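Toy sort, part two

July, 7 a.m., coffee going cold. I said I'd do the toys in 30 minutes. Ha. Sorting is quick if you don't stop to squeeze everything. I squeezed everything.

Everything small goes into the metal tray first, then I decide. Bricks, balls, the banana, the stacking rings, plush on top. Shape sorter stays out on the green cloth next to it, too bulky and it has its own loose bits to find. 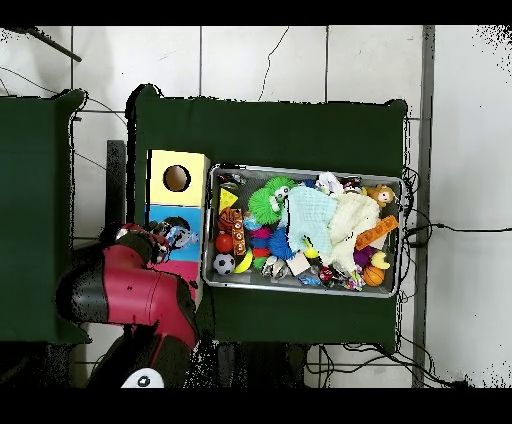 Where do the knitted cloths go?
With the plush toys, in a wash bag, cold cycle. They snag on anything with a corner so don't store them with the bricks.

Next problem — trash. Soda cans, a crumpled wrapper, a shiny packet, all in with the puffer balls. Cans out first, always, the crushed ones can have sharp edges and I've got the thumb to prove it. Then the spiky stuff, becuase it picks up lint like crazy and wants a rinse. Googly eyes are glued, so no soaking. Learned that with the last one.

Fenna Verbruggen wrote to me after part one and said sort by texture, not by color. Tried it. Faster! Soft, spiky, hard, done. Color looks nice for a day and then it's chaos agian.

Balls I'm leaving for last. They roll. Soccer ball, basketball, the red one, they can all share a net bag on the door hook.

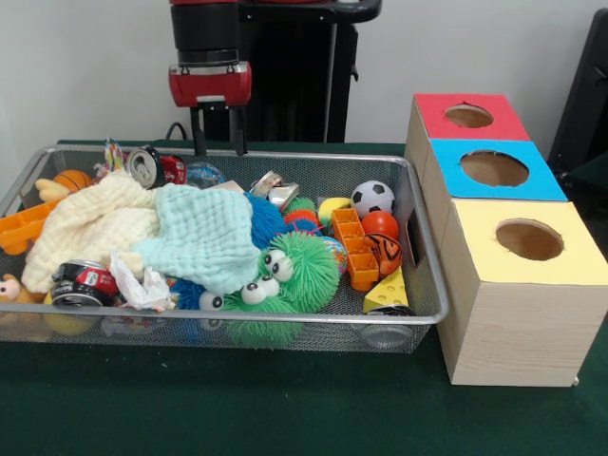

Still to do

Wash bag for the plush
New lid for the Mutwood box, the old one split
Recycling out before 9
Find the missing sorter blocks — checked under the couch, nope

More when the laundry's dry.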